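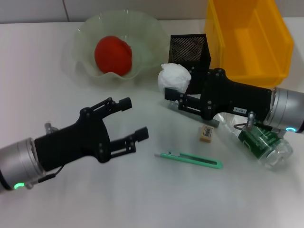 The Planamau cell is a two-arm tabletop station kept at the Utthorpe site and used to record handling tasks with household and office objects. This document covers how the station is set up, how it is looked after between recording sessions, and what users of the recordings should know about its condition. The work surface is a plain white tabletop set against a white tiled wall, and both arms carry black two-finger grippers with rectangular pads. Objects are drawn from a mixed stock that includes a ruffled glass bowl, a mesh pencil holder, a mint-green utility knife and a water bottle, all of which may be on the table together.

Scope

The notes apply to the cell as rebuilt in March. Recordings made before the rebuild used a different table height and are held separately under the Fourie release. The two sets should not be merged without recalibration.

Station layout

The arms are named by side, left and right, as seen from the head camera. This naming is used in all logs, file names and fault reports. The yellow parts bin stands at the back on the right-hand side. The front of the table is kept clear so that each arm has a free path to its rest position.

Each wrist has a status ring. The color of the ring is logged at the start of a session together with the controller state. The two arms run different controller versions, and their rings should be read against the table for the correct arm. Those tables are in the Wastine controller notes, stored with the calibration files.

Start-up

1. Check that the emergency stop is released and that no person is within reach of either arm.
2. Power the left arm, then the right arm. Wait for both controllers to report ready.
3. Open and close each gripper fully 3 times with nothing between the fingers.
4. Run the homing routine at low speed.
5. Place the objects for the session and record the object list.

If either gripper stops short during step 3, the session is not to go ahead. Power down the arm concerned and follow the section on finger linkages.

Cables

The cable at each wrist must have enough slack for a full turn of the joint – but not so much that it can drag over objects on the table. Loops that hang below the gripper housing are checked at the start of every session. A cable that touches an object during a recording is entered in the log as a contact event, and the recording is kept.

Connectors are pushed home by hand. Tools are not to be used on them.

Finger linkages and pads

Pads are wiped with a dry lint-free cloth at the end of each day. They are replaced as a pair after 2,000 grasps, or sooner if an edge has lifted. The housing bolts are checked at the same time. After new pads are fitted, the gripper opening is measured again and the value is written to the calibration file.

Linkages are not oiled. Oil reaches the pads and changes the grip, and earlier recordings affected by this were withdrawn.

Known issues

The right gripper can report a closed position while still 2 millimeters open. The fault is intermittent and has not been traced. Users who depend on exact finger position should take the value from the left arm only, or exclude sessions marked "R-offset".

Clear and translucent objects are poorly measured by the depth camera. Depth values for glass and clear plastic should be treated as missing.

Blades on cutting tools stay retracted at all times. Any tool that will not lock is removed from the stock.

Contents of this release

The release holds 75 sessions. Each session folder contains the video, the joint positions of both arms, the object list and the maintenance log for that day. Calibration files are stored at the top level – one for each arm – and carry the same version number as the release.

Corrections to the logs are issued as separate files. The original logs are not edited.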